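How to get your comment on the record at a city budget hearing

Typing this fast, the Wirbridge hearing packet dropped and people keep asking me the same thing. So. Steps. I've done this in Wirbridge and once in Broltberg, procedure is nearly the same. Check your own clerk's page for deadlines before you trust mine.

## 1. Find the actual item

Go to the agenda, not the news story. Agenda is a PDF, usually huge. Search for the word "appropriation" or the name of the street, park, whatever you care about. Write down the item number. You'll need it for the speaker card, the email and the follow up.

If the item says "consent" it gets voted on in a batch with no discussion. You have to ask for it to be pulled. Email the clerk AND your council member, subject line: "Request to pull item [number] from consent." Short. No essay.

## 2. Read the staff report

Skip to "Fiscal impact." Then the attachments. The good stuff is in the attachments. Last December the Ebihara Street drainage item had one line in the summary and the full cost split in attachment 5, a scanned table you couldn't search.

Look for:

- which fund the money comes out of
- one time or every year
- who gets the contract, and was it bid
- what happens if council says no (there's usually an "alternatives" paragraph)

Can't find the report? Ask the clerk. They'll send it. Be nice, they answer the phone all day.

## 3. Write it down first

You get 2 minutes. Goes fast. Read it out loud with a timer, then cut it, then read it again.

Order that works for me:

- name and neighborhood
- item number and what you want: yes, no, delay, amend
- one fact from the report, with the page
- one thing from your own life
- repeat what you want

Put the ask near the top. If you get cut off they still heard it.

Sample, mine from the Atum Library hours item:

> Tatsuya Kudo, Atum Hill. Item 5, please vote no on the reduced hours. Page 2 of the report puts the savings at $2,775. My kids do homework there until closing and the next nearest branch is two buses away. Please keep the evening hours.

That's it. Whole thing. Time left over, which is fine – sit down early and they like you.

## 4. Sign up

In person: speaker card, at the table by the door. Fill it out before the item is called. After it's called is too late in Wirbridge, Broltberg will sometimes let it slide.

Remote: the form closes before the meeting starts, exact time is on the first page of the agenda. You get a confirmation email with a call in number. Check spam. Mute whatever you're streaming the meeting on or you'll get teh echo and lose half your time.

Written: email to the clerk, item number in the subject. Ask that it be "included in the public record for this item." Use those words. A note to your council member's personal inbox might not get attached to anything.
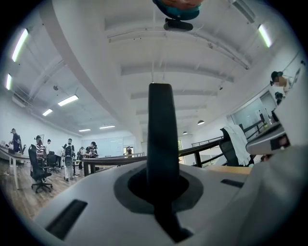
*Black upright finger on a white gripper, bright ceiling behind.*

## 5. At the meeting

Get there early, or don't, but know that items move around. The chair can take things out of order. Bring a snack, bring a charger. Talk to the whole dais and not just the one person you're mad at. Don't expect answers, most councils can't go back and forth during comment.

Handouts: bring enough copies for every member plus the clerk. Give them to the clerk, don't walk up to the dais.

## 6. After

Draft minutes get posted before the next meeting. Open them, find your name, check they've got your position right. Mine said "in support" once when I was opposed. Emailed the clerk, they corrected it before adoption. Once the minutes are adopted its a lot more hassle.

Then email your council member: how did you vote, and why. Save the reply. Budget comes back every year and so do the same items, so keep a folder with the reports and your old comments in it.

Will add the Broltberg form link when their new site is back up.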